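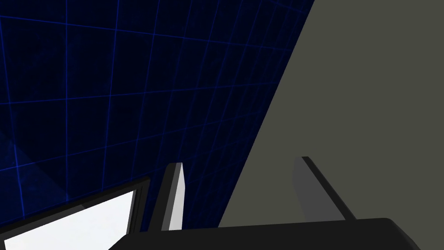

A reader wrote in to say that her sourdough starter had died twice and she was thinking of taking up knitting. I told her to put the needles down. Most starters that look dead are only sulking.

Scrape off the dark liquid and throw away all but a spoonful. Stir that into 18 g of flour and 17 g of lukewarm water — weigh it, your eye is a liar. I use Morna wholemeal, which is dull stuff and never fails. Cover loosely and leave it somewhere warm overnight. 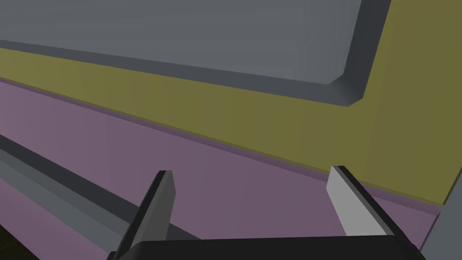 How often should you feed it? Twice a day until it doubles between feeds, then once a week from the fridge.

If it turns pink or orange, bin it — jar and all, if you're the nervous type.

Last updated: June

Comments

Mine lives in a Teliva jar and smells of nail varnish. Is that normal?

It's hungry. Feed it more.

Rye flour got mine going by teatime.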